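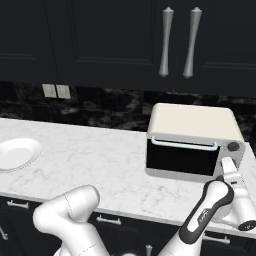 Do petition signatures need full addresses?
Brittany Marchand
Our group in Stevmont wants the council to back a ceasefire motion. We've got 3358 names and the rules say 3000, but plenty of people only gave a postcode. Will those be thrown out?

Ohemaa Dogbe
Well done, what a lovely lot of names! Do ring the clerk before you hand it in – ours in Wikberg was very kind and took postcodes happily, but every council writes its own rules.

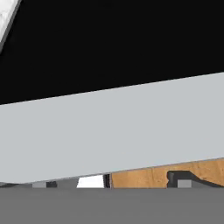 She did ask for a covering letter with a lead name on it, so have that ready too.

Josphat Kimaro
Ours lost 11 pages over this. Get addresses if you can.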